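Re: [ralten-pantry] shelf plan for the back room

Quick one before I have to run, sorry for the state of this.

Pavithra Gowda wrote:
> Can we settle the shelving before the April delivery? Acheampong
> quoted 1075 for the steel units, fitted. Cheaper if we put them up
> ourselves but I don't want to be the one holding the drill. Also
> the small stuff (spice packets, teabags, stock cubes, baby spoons)
> is still in one big tub and people give up looking. Any ideas??
> And who has the key to the Prukdale Street side door?

Shelving first. I say take the Acheampong quote. We have 2000 set aside for the room and that leaves enough for the floor paint and a proper light over the sink. Had a look at the Tutov ones too, nice but too deep, you'd never reach the back row and things would go out of date behind the rice. Same problem as the old cupboard.

Heights. Bottom shelf should be high enough to get the mop under. Last time it wasn't and we all remember the smell. Cans at waist height please, not on top. Marlina pulled her shoulder getting the tomatoes down and she's still not right.

Small stuff. Agree the tub has to go. My vote is divided baskets, one per shelf end, teabags in the wide part, packets standing up in the long ones so you can flick thru them. Label on the front, big letters, English and Vietnamese. Trinh offered to do the labels, thank you Trinh.
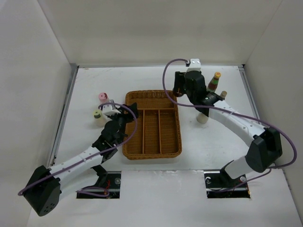

Vignesh Alva
Pantry stock and deliveries, Ralten Community Kitchen

Wicker does catch crumbs so a sheet of paper in the bottom, change it when it looks bad. No loose flour or sugar in them, ever. Anything opened goes in the lidded jars.

Dates. Can we please go back to writing the month on the lid in marker. The stickers fall off in the cold cupboard and then it's guesswork. I threw out 7 jars of peanut butter last month that were probably fine, felt terrible.

Delivery itself. Van wants to come early, before 8 am if someone can open up. I can do it but will need a second pair of hands for the rice sacks. Shobha, are you still ok for mornings? If not I'll ask next door.

Key: I have one, Shobha has the other. Third one is missing, has been since the plumber came. Check your coat pockets evryone.

Still open:
- yes or no on the quote, reply to the list not just to me
- floor paint, gray or the green we have left over
- what to do with the old cupboard, free to anyone who can carry it

Will ring Acheampong once I have 4 yeses.

Vignesh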